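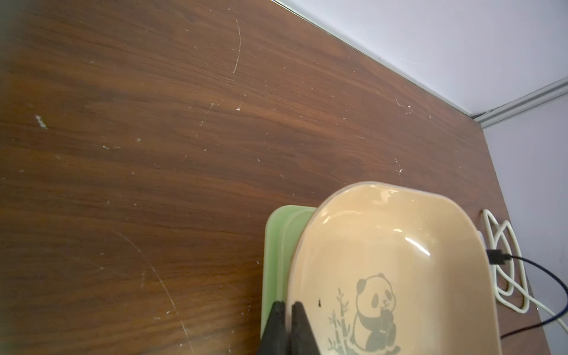

**Notes from members abroad**

5/9/18

Taner Kurtuluş is back from the hill district of Clukova, where he spent the spring helping at a village school damaged in last year's floods. He first went there on a two-week language exchange, stayed on when the road closed, and has returned every year since. He taught English in the mornings and carried roof tiles in the afternoons.

"My accent made the children laugh for the first 3 days," he said. "After that they corrected me and we got along fine."

The school has 100 students, and most of them walk in from farms on the other side of the river. The footbridge they used was washed out. In April the district office put up a temporary one, and attendance has nearly recovered. Two classrooms still have no windows. Lessons for the older students are being held in the grain store until the glass comes.

Vidar Boström joined him for the last part of the stay. Vidar speaks none of the local language and was put to work in the kitchen, where he learned to make a sour barley soup and the words for "salt," "more" and "stop." He has written the recipe down and will send a copy to anyone who asks. He says it needs a full day's soaking and should not be rushed.

Members gave $2,000 toward the work through the winter appeal. The money paid for desks, a water tank and a year of exercise books. Receipts are in the office and can be looked at during opening hours.

Taner will give a talk with slides at Pirholm Hall later this month. The time will be posted on the door. Oğuzhan Eren will interpret for two teachers from the school, who are visiting on their way to a training course and would like to meet people. If you can offer them a room for a night or two, please speak to Oğuzhan. Both are used to dogs.

Anyone thinking of going next spring should talk to Roscoe Montoya first. He handles the visa letters, and the district office now wants them well ahead of travel. Applicants need a passport with at least a year left on it, a doctor's note and one letter of reference. The bus from the coast no longer stops at Susier, so plan on changing at Quan.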